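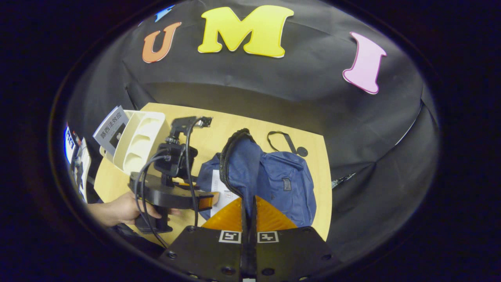 How do you get creases out of a fabric bag?

I stuff mine with an old towel, zip it up and leave it on the desk overnight. If it's still crumpled I hang it in the bathroom while I shower (steam does wonders!). I've never ironed one, too scared of melting the zipper.

Do you empty your bag every day?

No, I wish! Every three days or so I tip it all out, books go by the desk organizer, and receipts go in the trash. My friend Leena does hers nightly and I'm very jealous.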